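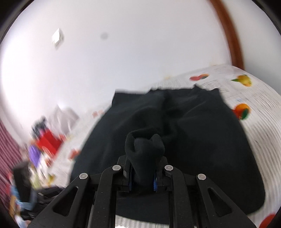
By Arnau, Plirnbridge Robotics Club | 1 Feb 2024

Section 2: Your first fabric session

Fabric is brilliant fun to work with – soft things never sit the same way twice!

1. Lay one dark item on a pale cover and open the gripper fully.
2. Bring the blue pads in from both sides and squeeze gently.
3. Lift slowly, hold, then let go.

Caution: keep your free hand clear of the linkage.
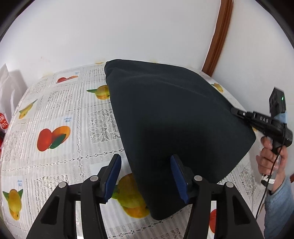

4. For larger cloths, work in pairs with 2 grippers and agree who moves first.
5. Save every try, even the messy ones. Our June target is 200 – go for it!

Note: stop for a rest after 30 tries.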